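How to live with a dish station that has two arms and no opinions

Updated 23 March 2020

I run the back of house at Stillo, a lunch place with 50 seats and one sink that was put in by somebody who hated tall people. In February we set up a pair of robot arms to deal with dirty plates between the dining room and the wash. I've been asked for the instructions often enough that I'm writing them down, so I can point at them and go back to my soup.

Our setup is one wooden table, one round black tray for dirty plates, one rectangular black tray, a sponge, and the two arms on their rail. The arms were the expensive part. The table came from my garage.
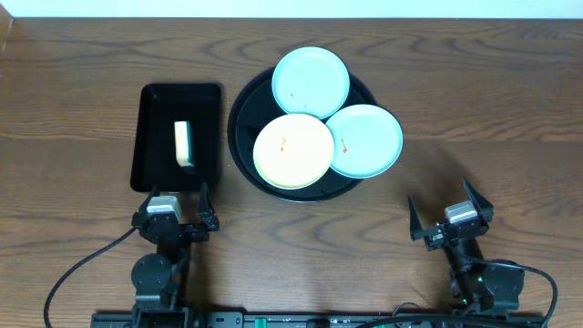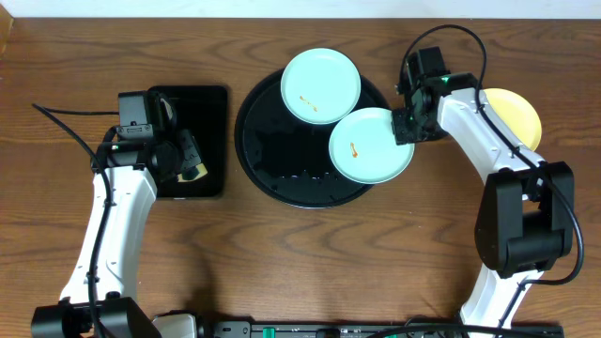 Three small plates and the two trays, in both pictures.

What you need before you start

A table that doesn't wobble. Ours did, and I spent an afternoon blaming the software.

Plates in plain colors. We bought small ones in light blue and pale yellow, which Latrice Nguyen-Tran on the lunch shift calls "the nursery set." She's right, but they show sauce nicely, and if you can't see the sauce you can't argue about whether it's gone.

A sponge with some body to it. A tired one folds up in the gripper like a bad handshake.

One person whose job includes the station. Put this on the schedule, with a name. Before we did that, the station belonged to everyone, so it got the same loving attention as the office microwave.

Step 1: Scrape first

Food scraps go in the bin before the plate goes on the tray. The arms are for sauce. They are not for half a dumpling. I taped a sign up about this and the sign now has sauce on it.

Step 2: Load the round tray

Small plates only, side by side, face up. Touching is fine. Hanging over the rim a bit is fine too. Stacking is not: the arms will pick up the top plate and treat the rest as furniture.

We stop at 4 plates per load. You can get six on there if you're feeling ambitious, and then you can pick six plates up off the floor. I have done the research.

Step 3: Put the sponge in the rectangular tray

Lay it anywhere you like in there, within reason. Ours doesn't mind whether it's flat or up on its edge. Wring it out first. Then take your hands away, and your sleeves, and the towel on your shoulder.

Step 4: Start it and go do something else

This was the hardest step to teach. For the first two weeks there was always a person standing at the table with folded arms, watching the machine wipe a plate more slowly than they could have wiped it themselves. Yes, you're faster. You were also supposed to be filling the salt shakers.

Look in when you walk past. If a gripper has stopped over a plate and isn't moving, press the pause button, move the plate back to the middle of the tray, and let it go on. Don't tug a plate out of the fingers — pause first, every time.

Step 5: Check, then wash

The wiped plates still go through the real dishwasher. I say this for the health inspector and for my mother. Hold each one up to the light. If there's an orange streak left, put it back on the round tray for another go, or just use your thumb and keep it between us.

What changed for the crew

Fewer wrinkled fingers, mainly. The wiping used to eat 30 minutes at the end of lunch, and whoever was newest got it. That half hour still exists, only now it goes to prep, and prep turns out to be popular when the other choice was the sink.

No hours were cut. I promised that in writing before the boxes were opened, and I'd suggest you do the same, because people will be polite about a robot and then go home and update their resumes. Put it on paper and pin it up beside the schedule.

There's also a new chore, which is cleaning the thing that cleans. Both trays get washed at close. The grippers get a damp cloth with the power off. Latrice has asked for a raise on the grounds that she now supervises two employees, and I've told her I'm looking into it.

If you're setting up your own, measure your table before you order the rail. Leave space for the cables on both sides, and don't let anyone put their coffee there.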